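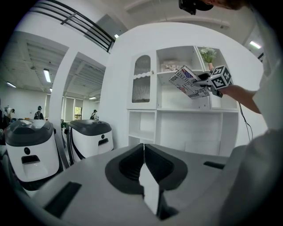
Are the peacekeepers leaving Pruvenari this summer? Most of them are staying put until August at least, and the talks on what happens after that have barely started.

Date: 4/30/18
By the newsletter editor

I've had so many emails about this that I thought I'd better put down what I know. The ceasefire along the Rarel river has held for 3 months now, which is longer than I expected (I'll admit I was gloomy in the last issue!). The mission has more than 2000 troops on the ground, and both sides signed up to a ceiling of 3000, so there's room to send more if things turn nasty again.

The bit I'm watching is the prisoner swap. Gruleo handed over a list of 237 names and the other side is still arguing over it - my guess is they'll settle on a smaller group first and leave the officers for later. The Morrison crossing is open to lorries again, mornings only, and food prices in town have started to come down.

I'll write more once the foreign ministers have met. Do keep the questions coming, I read all of them even if I'm slow to reply.

Last updated: 4 days ago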